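Budgeting for the Second Arm
How one mid-sized operator learned to plan its automation spending around everything except the robot

When Bellbridge set out to equip its assisted-living residences with robotic arms for table clearing and light tidying, the capital request ran to a single page. It listed one arm, one gripper, a mounting base and delivery. The request was approved in June. By the time the arm was cleared for daily use, the operator had issued a further 41 purchase orders against the same project code, most of them too small to require a signature above the level of site manager.

Kwan-ho Ng, who oversees equipment planning for Bellbridge, keeps the list of those orders and distributes it to every department that applies for automation funding. It includes floor anchors, two sets of replacement fingertips, an electrician's second visit, a network switch, signage, and a long run of cups and bowls bought for testing and broken in the course of it.

"The arm was the part we priced correctly," Ng said. "We had three quotations for it and we compared them carefully. We had no quotation at all for the floor."

The experience is common among organizations buying their first unit. Suppliers quote for what they supply. The buyer is left to discover what the room requires, and the room is usually the larger unknown. A fixed arm needs a level surface that will hold an anchor and enough clearance for the elbow to swing. It also needs a location from which the gripper can reach the objects it is meant to handle. In a residence, where furniture is moved from one week to the next, the last of these is the hardest to guarantee.

Bellbridge's response was to change the order in which it spends. Under the revised procedure, no hardware may be ordered until the proposed task has been run in simulation, using a model of the actual room with its doors, chairs and tables in their measured positions. The work is contracted to Kater, a small engineering office that charges by the room. Its fee is carried in the operating budget, so that a site may commission a study and decide against a purchase without returning capital funds.

For its most recent application, Kater ran 254 trials across 3 room layouts. The object set was taken from an inventory of what residents keep on their tables, which proved more varied than the original specification had assumed. That specification had named plates, cups and cutlery. The inventory added plant pots, handled buckets, trays, and boxes of several sizes.

The findings altered the purchase. The arm preferred by the site had sufficient reach on paper, but in one layout its base would have stood in the path to the dining room. A shorter model, placed closer to the table, completed the same tasks and left the doorway clear. The difference in price was modest. The difference in floor preparation was considerable, as the original position would have required work on both sides of a threshold.

Ng is careful about what such studies can support. Simulation does not establish how long a fingertip will last, and it offers little guidance on staff time. Bellbridge therefore holds a contingency equal to 50 percent of the hardware price through the first year of operation, a figure its finance department initially resisted. Unspent contingency is released when the year closes and may not be transferred to a second unit.

Service agreements receive separate treatment. Limsakul, which maintains the operator's existing arms, offers a lower annual rate to customers who standardize on one gripper. Stutau, the competing bidder, will service mixed equipment at a higher rate with a shorter call-out time. Bellbridge has so far kept one contract with each. The arrangement is untidy, and it is due for review at the next budget round, but it has given the planning office two sets of repair records to compare.

Departments preparing a first request are now asked to submit four items: a description of the task in ordinary language, a measured plan of the room, an inventory of the objects to be handled, and the name of the employee who will be responsible for the equipment after installation. Requests without the fourth item are returned unread.
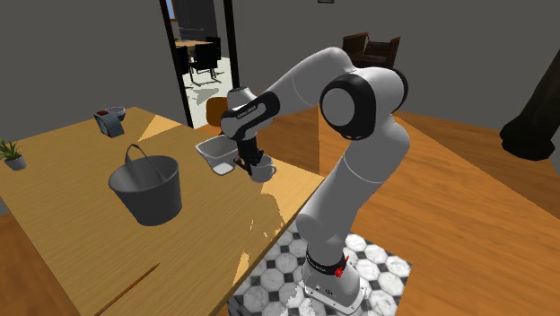 The procedure adds several weeks to an application, and two sites have withdrawn theirs after receiving the room study. Ng counts both among the year's sound decisions. The funds remain in the capital plan, and either site may apply again when its floor plan changes.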